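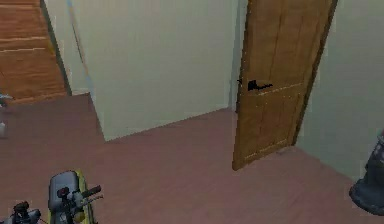
最后更新:12月28日 星期六

打印 | 用电子邮件发送

开一串,讲讲这阵子拿 Idora 和 Burnau 两款夹爪在仿真里开门的事。先把结论的口气放低:我一开始就不太信“仿真里选夹爪”这件事,做完之后信了一点点,没多信。

起因是组里要给双臂平台定末端,预算只够买一种。Burnau 的销售发来一份演示,门把手一压一拉,行云流水。Idora 那边也有演示,也是行云流水。两边的视频放在一起看,我只学到一件事:两家都会剪视频。

所以我提了个很扫兴的要求:同一个房间,同一扇门,同一套控制器,把两个夹爪换着装上去跑。Dagim Gudeta 说好,然后问我谁来跑。行吧,我跑。

房间用的是 Pretidine 的室内场景包。木门,黑色横杆把手,地毯,浅色墙,地上零零碎碎放点东西。场景包的宣传语里有“逼真”两个字。看着还行,逼不逼真得看接触力,这个后面再骂。

为什么选门不选抓杯子:抓杯子大家都会调了,调到最后比的是谁杯子的摩擦系数设得高。门有铰链,有把手的回弹,手还得跟着弧线走,夹爪的毛病藏不住。至少我原来是这么想的。

先说控制器。Bakker 的阻抗控制器是现成的,另外一套是我们自己写的位置控制,老古董,没什么好吹的,就是稳。两款夹爪乘两套控制器,4 种组合,一共跑了 216 次。每种组合次数一样,初始位姿用同一批随机种子。

我知道有人要问“怎么不跑几万次”。能跑。但我想每一次失败都自己看一遍回放。几万次的成功率小数点后面很好看,可你根本不知道它是怎么失败的,最后就是拿一个漂亮的数字去说服一个没空看回放的人。

Idora 这款是平行开合,指头偏短。我手上的模型文件里,指尖垫是一整块碰撞体,倒角全没了。跟厂家提供的图纸对不上。写邮件问,回得倒快,说“建议用户按需简化”。简化是你们简化的啊。

Burnau 的模型细得多,细到每个小连杆都有自己的网格。听上去是好事对吧?一接触就抖。指关节和把手之间同时冒出一堆接触点,求解器忙不过来,夹爪像在打寒战。头一天我差点把这个记成“Burnau 夹持不稳”。

幸好没记。把它的碰撞网格换成几个胶囊体之后,抖没了。也就是说,头一天的差距全是建模差距,跟夹爪本身没有半点关系。你们看到的那些仿真对比榜,有多少是这么来的?我不敢说。我也不敢说没有。

之后我做了个规矩:两边碰撞体统一用胶囊和盒子,指尖摩擦设成同一个值。Robel Seyoum 反对,他说这样等于把两家的指尖材料差别抹掉了。他说得对。可是不抹掉的话,摩擦值从哪来?厂家手册上那个数?

我们吵了一个下午。最后的办法很土:摩擦值设高、中、低三档,三档都跑,看排名会不会翻。排名在低档翻了一次。所以凡是只报一档摩擦的结论,我现在都先打个问号。

说说开门本身。流程拆成三段:手靠近把手,压下把手,带着门走弧线。我原来以为第三段最难,准备了一肚子话要说阻抗控制有多重要。结果多数麻烦在第一段,靠近的时候就歪了。

歪的原因在相机。我们给腕部相机加了 40 毫秒的延迟,想模拟真机的情况。位置控制那套对延迟很敏感,手到了把手边上还在追一个过时的位置,指头蹭到门板,然后一路蹭下去。

Bakker 那套在这里确实好一些。它蹭到了会让一让,有时让着让着就滑到把手底下,歪打正着。这种算不算成功?自动判定说算,门开了嘛。我看回放觉得心虚,于是单独标了一类叫“蒙的”。

把“蒙的”剔掉以后,阻抗控制的优势缩水了不少。还是领先,但远不到产品页上那个气势。我没有说 Bakker 的东西不好,我在说自动判定很宽容,而宽容对谁有利,你们自己想。

把手压下那段,Idora 的短指反而占便宜。指头短,力臂短,往下压的时候不怎么扭。Burnau 的指头长一截,包得住横杆,可是压的时候指根的力矩上去了,控制器就开始犹豫。

但是带着门走的那段又倒过来。横杆在指间会转,Burnau 包住了,转就转。Idora 是两块平面夹着,一转就往外滑,滑到杆头那里就没了。有 7 次是在门已经开了一半的时候脱手的,看得我很烦躁。

脱手之后怎么办,两套控制器都没管。位置控制那套更好笑,手里空了还在认真地画弧线,轨迹误差非常小。如果只看轨迹误差这一项指标,那几次是全场最佳。

所以指标这事我再啰嗦一句。有人在评估表里放轨迹误差、完成时间、峰值力,一样一个权重,加起来出总分。我拿自己的数据试着换了几组权重,想让哪家赢就能让哪家赢。这个表我后来没交。

说回 Pretidine。门的铰链默认阻尼几乎为零,手指轻轻一碰门就荡出去了。在这种门上做出来的开门策略,我建议去找一扇办公室里带闭门器的防火门试试,带上护腰。

我把阻尼调大,又加了一点静摩擦,成功率立刻往下掉,四种组合全掉。掉得最少的是 Burnau 配 Bakker,掉得最多的是 Idora 配我们自己的老古董。这个我倒是信的,方向跟真机上的手感一致。

地毯也顺带说一下。场景包里的地毯看着是地毯,碰起来是水泥板。对开门没影响,可是有人拿同一个房间做过地面拾取,夹爪往下戳一戳再捡,仿真里指尖硬碰硬弹起来,于是结论是“地毯拾取困难”。困难的是一块水泥板。

还有视角。双臂的两只夹爪总有一只在画面里占地方,另一只只露一点。我们用的那个视觉策略,训练时两只手都在视野里露得差不多,换了位置它就拿不准。夹爪外形换一款,等于把画面的一角也换了,这一点在“夹爪对比”里基本没人单独控制。

我试过控制。做法是动力学用 Idora,渲染用 Burnau 的外观,反过来也来一遍。听着很怪,但很有用。光换外观不换力学,成绩也会变。变的那部分跟夹取能力无关,纯属策略看到了陌生的手。

这个结果我给 Dagim 看,他沉默了一会儿,说那上个月的表要重做。我说对。他说你来做。我说能不能换个人。没换成。

有朋友私信问我两家到底选谁。我的回答很没劲:如果你主要开横杆把手的门,门又重,选 Burnau,同时准备好自己重做碰撞模型。如果你的活大多是桌面上捡捡放放,Idora 够用,便宜,坏了换指头也快。圆球把手我没测,别问我。

控制器呢,Bakker 可以用,默认参数别用。它默认的刚度调得偏高,多半是为了演示时看着利索。我把它往下拉了不少才像个阻抗控制器的样子。文档里关于这个参数只有一句话,而且那句话有错别字。

再说几条零碎的,省得以后有人来问。

夹爪闭合速度,两家的模型都是瞬间到位。真机不会。我手动加了限速,Idora 几乎没变化,Burnau 在接近阶段多了几次夹空。多指的东西合拢慢半拍,把手就从缝里溜了。

力传感器噪声,默认没有。没有噪声的力传感器是世界上最好的力传感器,可惜买不到。加了噪声以后 Bakker 会轻微地哆嗦,低通一下就好,代价是反应慢。

随机种子,一定要存。我十月那批没存,后来想复现一个特别离奇的失败,复现不出来,只剩一段回放。手从门板下面穿过去,在门的另一侧把把手握住了。穿模。自动判定:成功。

穿模那次以后我加了一条检查,夹爪和门板的穿透深度超过阈值就作废。加上之后又揪出来几个早先算成功的。我把它们挪到失败那一栏,两家的数字都难看了一点,难看得挺公平。

有人会说,既然这么多问题,仿真对比还有什么意义。我自己也问过。我现在的看法是它适合用来排除:在这里都过不去的组合,就别花钱上真机了。至于在这里过得去的,什么都没保证。

真机的事,Idora 答应借一套,说是快到了。“快到了”这三个字我从十月听到现在。Burnau 那边要先签一份不许公开测试数据的协议,我没签,所以那边大概也不急。

Robel 提议等真机到了先别测门,先测摩擦,把三档里该用哪一档定下来,再回头把仿真重跑。我同意。也就是说,这一串里的排名到那时候可能要改。想截图的先别急着截。

补一条:有人问数据能不能给。回放和种子可以给,Pretidine 的场景文件给不了,授权不允许转发。你自己有授权的话,我把阻尼和静摩擦的改动发你,就几行配置。

再补一条:刚才有人转发的时候配了句“实测 Burnau 完胜”。没有实测,也没有完胜。低摩擦那档它还输过。麻烦删一下。

先写到这。闭合限速那部分我还要重跑,跑完接在后面。

读者评论

铰链松了:换外观不换力学那个实验太需要了。我们去年换了夹爪护套的颜色,成绩也掉,当时还以为是护套打滑,查了两个星期的硬件。

小满不吃香菜:“蒙的”这一类你是怎么标的?一个人标还是几个人标?我们这边两个人标出来能差很多。

楼主回复 小满不吃香菜:我和 Robel 各标一遍,不一致的再一起看。吵得最多的就是蹭到把手底下那种。标准我写得很窄:指尖第一次碰到的如果是门板,并且之后没有重新对准,就算蒙的。

大号扭力扳手:有点苛刻了吧,人开门也经常先摸到门板再滑到把手上。门开了就是开了。

楼主回复 大号扭力扳手:人摸到门板是知道自己摸到了。这套策略不知道。不过你这个意见我收下,表里两种算法都列了,愿意用宽的就看宽的那列。

阿渡:Bakker 默认刚度那条+1,我们也是降了才能用。降完客服问我为什么不用默认值。

夜班调参:碰撞网格换成胶囊体以后,Burnau 包住横杆的优势会不会也被改了?胶囊是圆的,本来就容易让杆在里面转。

楼主回复 夜班调参:会,而且我没排除干净。换成盒子试过一小批,优势还在,但变小了。那批太少,我不想拿出来说事,等重跑的时候一起补。

Dagim Gudeta:更正一点,重做表格那天我没有沉默,我在吃饭。

打印 | 用电子邮件发送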